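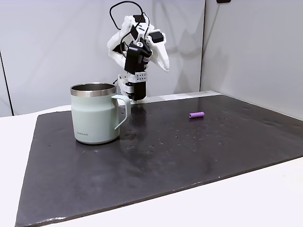 Photo: Prandstead Drinkware, main folder. Free to reuse with credit to the project.

Prandstead Drinkware
README and data card, version 2
Last edited 30 September 2026

Read this before you download

Prandstead Drinkware is a set of 648 photos of mugs, cups and tumblers with a short text record for each one. Version 1 had 804 photos and a much more confident README. I wrote neither the first README nor the claims in it, and after going through the whole set I don't believe all of them. This file replaces the old one. Where I kept a claim, I checked it against the photos. Where I couldn't check it, I say so.

If you only need pictures of mugs with a usable label on each, you'll probably be fine. If you plan to measure anything, compare brands, or say something about what people in general drink from, please read the rest first.

What's in it

26 pieces of drinkware, photographed many times over. The old README called this "a broad survey of everyday drinkware." It's 26 pieces. Most of them came out of the same few cupboards in Brornholm, and it shows: a lot of travel mugs, a lot of soft greens and grays, hardly any glass. There is one teacup with a saucer and it was left out of half the sessions, presumably by someone who didn't want to break it.

Each photo has a record with these fields:

piece_id: a number for the mug or cup, the same across all photos of it
type: mug, travel mug, tumbler, cup
color: plain words, see the notes below
rim: steel, same as body, other, can't tell
handle: yes, no, hidden
handle_side: left, right, toward camera, away, none
lid: on, off, beside, can't tell
marking: any printed or stamped text that can be read, copied as printed
surface: what the piece stands on, in plain words
notes: free text, often blank

The photo at the top of this page is a fair sample of the travel mugs. Its record reads: travel mug, pale green, steel rim, handle yes, handle side right, lid off, marking LocknLock, surface dark gray board. Under notes someone had typed "keeps coffee hot all morning." I deleted that. It may well be true, but you can't get it from a photo, and there were dozens of notes like it.

Files

photos: the pictures, one folder per piece
records.csv: one row per photo
pieces.csv: one row per mug or cup
changes.txt: what was changed between versions 1 and 2, row by row
dropped.txt: file names of the photos that were taken out, with a one-word reason

The file names mean nothing. They look as if they hold a date and a session number, and the old README said they did, but the numbering restarts partway through and some session numbers are used twice. Use records.csv.

Where the photos come from

Most were taken in May under the working name Seixas, and the rest were added later by a second group calling their part Nakum. The two parts were merged before anybody wrote down how they differed. As far as I can work out, Seixas used darker boards and cloths under the mugs, and Nakum used whatever table was there. The old README said the two parts "match closely in style and lighting." They don't. Sort the photos by average brightness and you'll see two heaps with a thin bridge between them.

The part column in records.csv says Seixas or Nakum. For seven of the pieces I had to guess, and those rows have a question mark after the name. Please don't strip the question marks to make the column look neat.

Color

This is the weakest part of the set, and I'd like to be plain about it.

Version 1 had a color field filled in by several people from memory and from the shop listing, if they could find one. The result was that a single pale green mug was down as mint, sage, pistachio, celadon, light olive and, in one row, "cream." The mug in the top photo could be called mint or sage depending on your screen and your mood. I've cut the list back to everyday words: white, black, gray, pale green, dark green, blue, red, brown, steel, patterned. If you need finer steps than that, the photos won't give them to you. No color chart was used in any session, and the white balance was left on automatic.

Someone will want to pull color values from the pixels. You can, but check what the same mug looks like on a dark board and on a pale table before you trust the numbers. I did this for one piece and got two answers far enough apart to be two different mugs.

Material

There was a material field. I removed it. About the only thing people agreed on was a shiny metal rim, and that's now in the rim field, where it can be checked by looking. The old entries ran from "stainless" to "ceramic feel," and several pieces had three materials depending on who filled in the row. A matte coating hides what's under it very well. The field stays in the version 1 archive if you want to see what I mean.

Size

No measurements. The first README gave a capacity for every piece, in ounces, to one decimal place. I asked how those were obtained and the answer was that they had been "looked up or estimated," with no record of which. They're gone. Don't try to get size from the photos either. The distance to the mug changes from session to session and there is no ruler in any of them. A tall mug close up and a short mug closer still look much the same.

Handles

Handles are better than I feared. The side is given as seen in the photo, so right means it points to the right of the picture. In version 1 about half the rows used the drinker's side, which makes no sense for a mug on a board with no drinker. All of those were redone by hand.

"Hidden" means the handle can't be seen in that photo but is known from other photos of the same piece. It doesn't mean there isn't one. If you train or test anything on handle yes or no, decide what to do about hidden first. I'd leave those rows out.

Lids

The lid field deserves some suspicion. Several travel mugs were photographed open in every session, and the pieces list in version 1 said "lid included" for all of them. I haven't seen some of those lids. They may be in a drawer in Brornholm or they may never have been kept. Lid off means exactly that the top is open in the photo, and I make no claim about whether a lid exists.

The same goes for what's inside. Many photos are taken almost level with the rim, so the inside of the mug doesn't show. The old set had a full/empty field. For the low-angle photos it was filled in anyway, nearly always as "empty." It's been removed.

Markings

The marking field holds text exactly as it reads on the piece. No guessing from the shape of a logo, no filling in letters from knowing the brand. If a marking is too small or turned away, the field is blank, even where another photo of the same mug shows it clearly.

A marking is a printed word on a mug. Nothing in this set tells you whether one make is better, tougher or warmer than another, and the project has no tie to any of them. The old README had a paragraph ranking the travel mugs. I have no idea what it was based on.

Why photos were dropped

The reasons in dropped.txt are short: blur, double, wrongpiece, unreadable, person. "Double" was by far the most common. A good part of version 1 was the same photo saved two or three times with a slightly different crop, which made the set look bigger than it was. I removed exact doubles and near doubles, and I'm fairly sure I missed a few of the second kind.

What I'd use it for

Teaching somebody how to write a record for an object and how easily a record goes wrong. Testing whether a tool can find a handle. Practice at sorting. Drawing practice too, which was a request I didn't expect, but the plain shapes and soft reflections on the darker boards seem to suit it.

What I wouldn't use it for

Anything with the word "typical" in it. Anything about cup sizes. Buying advice. Any claim about color that depends on telling one pale green from another. Any paper that says "a large collection of drinkware" and leaves out the number of pieces.

Splitting the set

Split by piece_id, never by photo. Version 1 came with a ready-made split that put photos of the same mug on both sides, and the scores people reported from it were very good for that reason. I've deleted the split file. With so few pieces your test side will be tiny, and results will swing a lot depending on which mugs land in it. Report more than one split or I won't believe the number, and you shouldn't either.

Known errors still in version 2

Two tumblers share a piece_id in the Nakum part. They look alike and I can't separate them with any confidence.
Surface is blank for photos where a cloth covers everything.
"Patterned" covers anything from one stripe to flowers all over.
Some blue pieces may be gray.

Corrections

Send the photo's file name, the field, the old value and what you can see in the photo that makes it wrong. "I own this mug" is useful to know, but I won't change a row on that alone. Changes go into changes.txt with the next version, and there's no schedule for it.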